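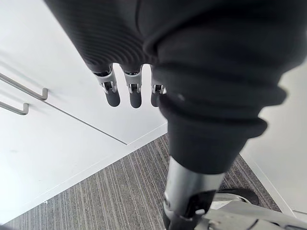 Why the wrist view is kept in the training set

20 Jan 2026

The present note concerns a question that was raised several times after my last entry on the Bonsu study. The study asks how much a household manipulation policy gains from close views of the hand when a head view is already available. It was carried out by Benedicta Fiadzo, Tudor Roman and myself. The opinions given in this post are mine alone and should not be read as a joint statement.

Readers of the earlier entry will recall that Bonsu is a method for selecting training material. It does not change the policy network. It assigns a weight to each short segment of a recorded episode, separately for each view, and the policy is then trained on the weighted segments. The segments are cut by a tool called Clunel, which was written by Tudor for an earlier project and has been adapted for this one.

The objection put to us was a reasonable one. A large share of close-view material shows no task object at all. The fingers point at carpet, at a cabinet door, at a length of baseboard. The policy is meant to learn about dishes and racks, and a correspondent asked why such segments should not simply be deleted before training begins.

Our first version did delete them. Any close-view segment in which the object detector found nothing was removed, and the remaining segments were used at full weight. The resulting policy performed acceptably when the hand began near the sink and poorly when it began low, at the level of the cabinets. Benedicta suggested that the deleted material had been carrying information about free space: how near a door is, where a handle projects, and where another limb may be in the way. The second version therefore restores these segments and allows Bonsu to decide their weight.

Method

The study used 1,806 segments drawn from kitchen episodes. Of these, 1,000 were used for training the weighting model and the rest were held back. Episodes were divided between the two groups as wholes, so that no episode contributed segments to both. I mention this because an error of exactly that kind affected our March results, and those results have been withdrawn from the project page.

Each segment receives two scores. The first is a relevance score, which measures how well the segment predicts the next hand motion. The second is a clearance score, which measures how well it predicts the distance from the hand to the nearest surface. A segment with a low relevance score may still be retained on the strength of its clearance score. The two are combined by a fixed rule, and the rule was settled before the held-back segments were examined.

The task itself is ordinary. A dish is to be placed in a rack at the sink, upright, and released. We chose it for the final few centimeters of motion, where the rim has to meet a row of narrow rods and a small error in angle matters a great deal.

A head view has certain limits at a sink. The fingers wrap over the rim on one side, the rods run beneath, and the lower part of the basin tends to be in shadow. Strong light on a countertop can also remove detail close to the arm. The head view is still the better source for the overall layout, including the faucet, the divider between basins and the position of the rack. I would not wish to train without it.
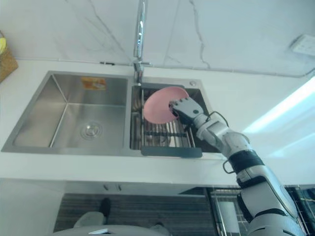
Findings

The weighted set produced a better policy than the set with deletions. The gain was concentrated in episodes with a low starting position, as Benedicta had expected. In episodes that began with the hand already above the counter, we could not distinguish the two policies with any confidence.

The clearance score accounted for most of the improvement. When it was switched off, the policy returned to roughly the level of the first version. When the relevance score was switched off instead, placement suffered at the rack while the approach remained sound. These two checks were run with 4 random seeds each, and the pattern was the same in every one. I would have preferred more seeds, but computing time on the Dotitz cluster was limited in the period available to us.

One result was not expected. Segments in which another limb of a robot occupies a large part of the close view received high weights, even though the detector treats the limb as background. Tudor examined a sample of them by hand and believes that the weighting model is using the limb as a guide to clearance. My own view is more cautious. Such segments are uncommon in the set, and the model may have fixed on the texture of the covering material. A test with altered textures would settle the matter and has been placed on the list of further work.

Limits of the study

All episodes were recorded in kitchens with a similar arrangement of base cabinets and counter. The method has not been tried with open shelving. Only rigid dishes were used. The clearance score depends on a distance estimate that is known to be weak on plain white surfaces, and white cabinet doors are common in our material. We corrected for this in part, by averaging the estimate over neighboring segments, but the correction slows the weighting step considerably.

It should also be noted that the fixed rule for combining the scores was chosen by judgment. A learned rule may do better. Vonotska, the simulation package we use for preliminary checks, does not yet reproduce shadow inside a basin well enough for us to tune such a rule there, and tuning on recorded episodes would require a larger held-back group than we have.

Next steps

The segment list and the 2 score files will be placed on the project page once Benedicta has finished checking the labels. Requests for the Clunel settings may be sent to Tudor, who maintains them. The texture test will be reported in a separate entry.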